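Tultau Lane Library Newsletter
July 9, 2021

The Book Repair Bench Is Open Again

After a long stretch in which the only thing getting mended was everyone's sourdough, the repair bench is back in the basement, between the boiler and the shelf of encyclopedias we can't give away. Cheuk-hei Kuo is running it again. He has agreed to do so on the condition that people stop bringing him phone books.

For newcomers, the deal is simple. You bring a book that has something wrong with it, you sit down, and you fix it yourself while somebody who knows better winces beside you. We supply paste, bone folders, thread, weights and the good scissors, which are on a string now. We all know why.

A word about tape. In February we went through the local history shelves and pulled 60 volumes that needed work. A depressing share of them had been "repaired" by earlier generations with whatever was in the kitchen drawer. The Drorko parish atlas has a strip of duct tape down its spine so old it has become a historical document in its own right. Please put the tape down. If a page has come out, slide it back in where it belongs, leave it alone, and bring the book to us.

The same goes for the following home remedies, all of which we have met: rubber cement, hot glue, a stapler, and one very determined shoelace.

The county has given us $2,000 toward supplies, and we have spent a good piece of it on book cloth from Hilard, where the color chart has 24 choices and 19 of them are gray. There was a lively discussion about this. Gray won.

What we will look at

Loose hinges, torn pages, bumped corners, spines that have given up. Children's books are welcome, including chewed ones, though please let us know what did the chewing. Family Bibles we will look at but not touch until you have thought about it for a week.

Check the hinge first, because that is where most hardcovers go. Open the cover gently and see how it moves at the fold. If it swings like a saloon door, it's one for the bench.

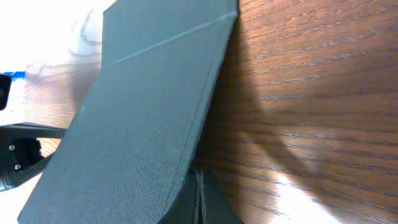
What we won't

Anything with live mold. Anything worth more than your car. Anything borrowed from the Duan branch, whose staff have opinions about us.

Places

There are four seats per session and they go quickly, mostly to the same four people. Sign up at the front desk, and bring an apron if you like your shirt. Paste washes out, according to the label.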